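About Kaslow Textile Care

Kaslow Textile Care cleans, repairs and stores household textiles and knitwear. Work is accepted from private customers, hotels and small museums. The main workshop is in Rafferty Yard, and a smaller drying and storage unit operates at Averau Road.

What we handle

Most incoming work is wool, cotton and linen. Each item is logged on arrival, measured flat and tested for colour fastness on an inside seam. The measurements are written on the job card and used again at blocking, so that a jumper goes back at the size it came in. Bedspreads and other large pieces are weighed as well, as the weight decides which bath is used.
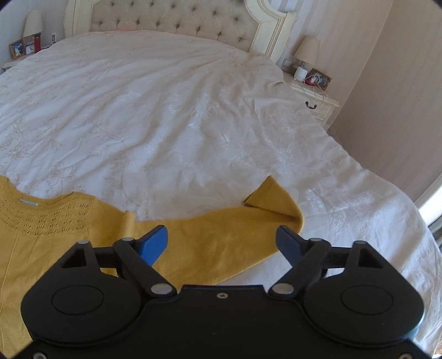
Yellow knit sweater on a white embroidered bedspread.

Washing and drying

Wool is washed by hand at a maximum of 30 degrees in softened water with a neutral detergent. Cotton and linen are washed at 40 degrees unless the job card states otherwise. Knitwear is dried flat on mesh racks and is not tumbled or hung. The drying room at Averau Road holds 207 racks on a low-speed air system, with humidity logged every hour.

Standard turnaround is 5 working days for knitwear. Embroidered pieces take longer and are quoted individually.

Repairs

Holes, pulled threads and worn cuffs are repaired in matched yarn. Where the original yarn cannot be matched, a sample is sent to the customer before work starts. Hems and bands are resewn with a stitch that allows the same stretch as the knit.

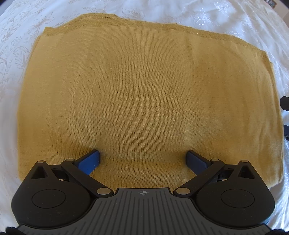
Tomaso wrote to us that the repaired cuffs on an old cardigan had kept their stretch through a whole winter of wear, though the new yarn was a shade lighter in daylight than the sample had looked indoors.

Samples are now sent with a note asking customers to check them by a window.

Opening hours and deliveries

The Rafferty Yard counter opens at 8 am and closes at 4 pm. Parcels should be packed in a breathable bag inside a box, with the job form on top. The counter is closed for maintenance for part of August.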